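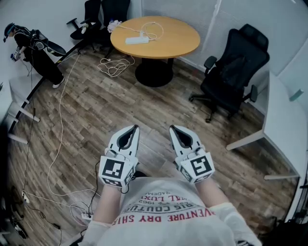
Residents' group questions Rosenthal figures on Kindthorpe heating scheme

For release: 5th August

The Kindthorpe Tenants' Forum has today published its reply to the plan by Rosenthal, the district heating operator, to replace individual gas boilers on the Kindthorpe estate with a single shared heat network. The Forum is asking the landlord, Fivance Homes, to hold off signing the contract until the savings claimed for it can be checked by someone who isn't being paid to deliver them.

The plan covers 730 homes. Rosenthal's brochure, put through every letterbox on the estate in the spring, says that households will be "warmer for less" and that bills will be "fair, simple and predictable". The Forum has read the brochure, the two technical notes behind it and the draft supply agreement. It found the word "fair" used 9 times and no price per unit of heat anywhere.

A spokesperson for the Forum said: "We would like cheaper heating. Everybody on this estate would like cheaper heating. What we have been given is a leaflet with a drawing of a family in socks. When we asked what a two-bedroom flat would pay in January we were told the modelling was ongoing. If the modelling is ongoing, where did the saving on the front page come from?"

What the Forum found

The headline saving compares a typical home on the new network with a home whose boiler is old, badly serviced and running at a poor setting. Many Kindthorpe boilers are nothing like that. Fivance Homes replaced a large share of them under its last repairs programme, and tenants are still seeing the cost of that programme in their service charges. Those newer boilers would be taken out and, as far as the Forum can tell from the papers, scrapped.

The saving also leaves out the standing charge. Under the draft agreement every home pays a daily charge whether or not it uses any heat, and Rosenthal may raise that charge once a year by a formula set out in an appendix. The appendix was missing from the copy the Forum received. A second request produced the same document with the same page missing.

Heat networks are not covered by the same habits of switching that people are used to with gas and electricity. A tenant who is unhappy with the price can't ring another firm. The draft agreement ties the estate to one supplier for the whole of its term, and a tenant who wants to leave would have to move house.

The Forum has also looked at Stillima, the smart meter and billing app that residents would have to use to see what they owe. The brochure calls it "effortless". It needs a smartphone. Residents without one are told that "alternative arrangements will be available", with no word on what those are or whether they cost extra. The app's terms allow usage data to be shared with "selected partners". The Forum asked who the partners were and was told they had yet to be selected.

What residents said

The Forum ran its own survey by knocking on doors and leaving forms in the laundry room and the community centre. 113 households filled it in. The Forum does not claim this speaks for the whole estate, and the people most likely to fill in a form about heating are those who are worried about it. Even so, the replies raise points that the official consultation did not ask about.

Most of those who replied had not understood that their own boiler would be removed. Several thought the network would be an extra, to be used in very cold weather. A number of older tenants said they heat one room in the evening and leave the rest, and they wanted to know whether a high daily charge would leave them paying more for doing the same thing. On the papers available, the Forum believes it could. Others asked about the digging. The main pipe route runs along the path to the primary school, and the brochure's timetable has the trench open during term.

There was support too. Some residents are fed up with waiting in for boiler repairs and would be glad to hand the whole business over to somebody else. The Forum accepts this, and says repairs are the strongest part of the case. It notes, however, that the promised repair times in the brochure appear in the draft agreement as "targets", and that missing them carries no penalty.

The official consultation

Fivance Homes says that residents have been fully consulted. The consultation was open for 6 days, including a weekend, and consisted of an online form with a choice between "supportive" and "supportive with questions". The Forum would like to know how a person who was against the scheme was meant to say so.

The spokesperson said: "We have been told there was no opposition. We can believe it. There wasn't a box for it."

What the Forum is asking for

The Forum wants Fivance Homes to publish the full draft agreement, with its appendices, in a form that can be read at the community centre as well as online. It wants a worked bill for each size of home on the estate, showing the daily charge and the unit price on separate lines, for a mild winter and a hard one. It wants the assumptions behind the claimed saving checked by an independent heating engineer chosen jointly by the landlord and the tenants. And it wants a fresh consultation afterwards, with a "no" on the form.

The Forum has no settled view on whether a heat network would be right for Kindthorpe. Its members disagree among themselves. Some think a well-run network at an honest price would beat what they have now, and some would keep their boilers whatever the figures said. All of them agree that the figures should come before the signature.

Rosenthal and Fivance Homes were both sent a copy of the reply before it was published. Rosenthal thanked the Forum for its interest and enclosed the brochure.

Notes to editors

The Kindthorpe Tenants' Forum is an unpaid residents' group, open to anyone renting or leasing on the estate. It receives no money from Fivance Homes, Rosenthal or any energy supplier.

Copies of the full reply, including the survey questions, can be had from the Forum's desk at the community centre during opening hours.

Ends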